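Okay, budget season, so let me write this down while the numbers are still on my desk, because three of you have asked me how we plan gripper purchases for a small group and I keep giving half an answer over coffee. (Long thread, get a drink!)

1/ We use hand-held grippers, the kind a person carries around and works with their own hand, and our total for next year is $2,000 for anything that wears out or gets lost. The grippers themselves come out of a different pot. I used to lump it all together and I really don't recommend it.

2/ The first thing I'd price is fingertips. Ours are the soft yellow ones, and a set from Juris is $129. I budget by the set and never by the single tip, even though singles look cheaper on the page, because you'll want matching wear on both sides or people start complaining that the grip feels funny, and they're right.
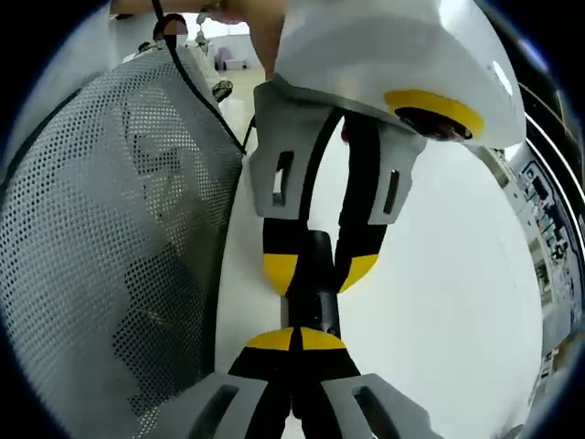
3/ Then cables. Oh, cables. I had one line for them last year and it was gone by February. Get the length right before you order, have somebody stand up and reach as far as they'd really reach, and then buy the next size up. Right-angle plugs are worth the few extra dollars if your people turn their wrists a lot (ours do).

4/ The quote I went back and forth on was the Memska service plan, $517 for the year. That's a quarter of the whole budget and a bit more! What sold me was the loaner clause. If a unit goes in for repair they send another one, and we don't have a week of folks sitting on their hands. Read the part about who pays shipping, though. I missed it the first time through and had to go back and ask.

5/ Nilsuwan was cheaper, I'll be fair to them, and very nice on the phone. Their turnaround was just too long for us. If you own several spares already I'd look hard at them.

6/ Please, please put in a line for plain old stuff to pick up. Small things, different shapes, shiny and dull, heavy and light. Ours is $156 and I've never once been sorry. Half of it comes from the drugstore and the other half out of everybody's junk drawers, so the money goes further than you'd think.
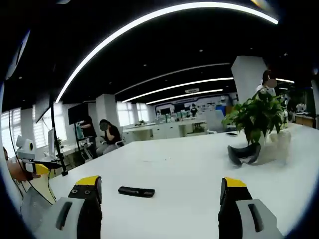

7/ Table space is the other one I forget every single year. It costs nothing on paper and then you need it and it's taken. I've started writing it on the plan next to the purchases, who gets which table and for how long, with a zero in the price column, and it has saved me a good many awkward conversations.

8/ Still undecided: the hard cases from Drusirard. Lovely cases, pricey foam. If you've had one for a year or more, tell me how the latches are holding up, and whether the foam can be replaced by itself. My order goes in right after the holidays.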